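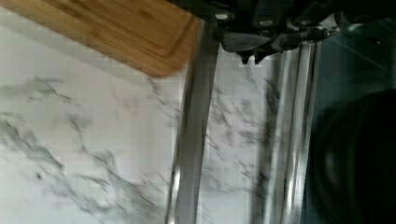

Which side of a wooden chopping board should be used for bread, and which for meat?

Use the flat side for bread, fruit and vegetables, and the side with the juice groove for cooked meat that needs carving. Raw meat and fish go on a separate board.

Unit 2: Boards and worktops
Tutor: Indira Naidu
Kitchen practical, Tue 10 December

Boards

A juice groove is a shallow channel cut just inside the edge. It holds a few spoonfuls of liquid. If a joint has not rested long enough the groove will overflow, so keep a cloth to hand and carry the board level to the sink.

Wash boards by hand in hot water with washing-up liquid, both faces, and run the brush along the groove. Rinse, wipe, and stand the board on its edge until it is fully dry. Wooden and bamboo boards do not go in the dishwasher and are not left to soak. A board dried flat holds water underneath and will warp in time.

Oil a dry board with food-grade mineral oil when the surface looks pale or feels rough. Leave it overnight and wipe off what has not soaked in.

A board that slides is not safe to cut on. Lay a damp cloth under it on any smooth worktop, and take the cloth away when you finish.

Marble worktops

Marble is marked by acid. Lemon juice, vinegar, wine and tomato all leave dull patches, which are called etching. They are not stains and will not scrub out. Wipe spills straight away with a damp cloth and mild soap.

Do not use descaler, bleach or cream cleaner on marble. Do not cut directly on it. Hot pans go on a trivet.

Marble stays cool, so it is good for rolling pastry. Clean and dry the area first and flour it lightly.

Practical task

Work in pairs. Hema Hegde and Boyang Jia have the first bench, Li-hua Siu and Narayanan Joseph the second. Allow 5 minutes for setting up. Slice one loaf and two lemons, then clean the board and worktop as above. Leave the board standing on its edge and sign the cleaning sheet before you go.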